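Hand Comparison, Kitchen Bench — Pre-Run Checklist with Comments
Unit under test: Kimlow five-digit hand, left and right, against the Plallow two-jaw gripper
Controller: Kushnir, build 36
Checked by: Halyna Levchenko
Second check: Petro Yurchenko

1. Joint limits loaded for both hands. PASS
Comment: Left thumb limit was still set for the Plallow jaw mount. Corrected before the first run.

2. Force cap set to 2 N per fingertip in the simulator. PASS
Comment: Same cap for both grippers. Do not raise it for the mug task.

3. Self-collision checks on, forearm against counter included. PASS WITH COMMENT
Comment: Forearm shell is simplified at the wrist. Clearance readings below the wrist joint are reliable, those above it are not.

4. Overhead camera aligned to counter. PASS
Comment: Tall appliances hide part of the counter from this angle. Plan grasps near the toaster with the side camera switched on as well.

5. Mug grasp, left hand. PASS WITH COMMENT
Comment: Fingers close around the body of the yellow mug. The watermelon wedge on its right side is counted as a contact and must be left out of the grip score.

6. Right hand parked open before left hand moves. PASS 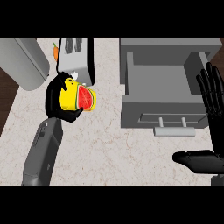

Rosalía Bravo asked whether the contact solver should run at 800 Hz for the hands when the two-jaw gripper was scored at 200 Hz. Her view is that the hands gain stability from the faster step and the comparison is not fair until both are run the same way. Accepted. See item 7.

7. Solver rate matched across grippers. FAIL
Comment: Repeat all Plallow runs at 800 Hz. Earlier scores stay in the log but are not to be used in the table.

8. Stop command tested from controller and from keyboard. PASS
Comment: Delay from keyboard is up to 36 ms. Within limit.

9. Object masses checked against the parts list. OPEN
Comment: Carrot has no mass entered and takes the default. Matvii Harasym to supply a value by Thursday.

10. Log names include gripper and solver rate. PASS

Result: not cleared for scoring. Items 7 and 9 to be closed and initialled, then item 3 rechecked with the full wrist shell.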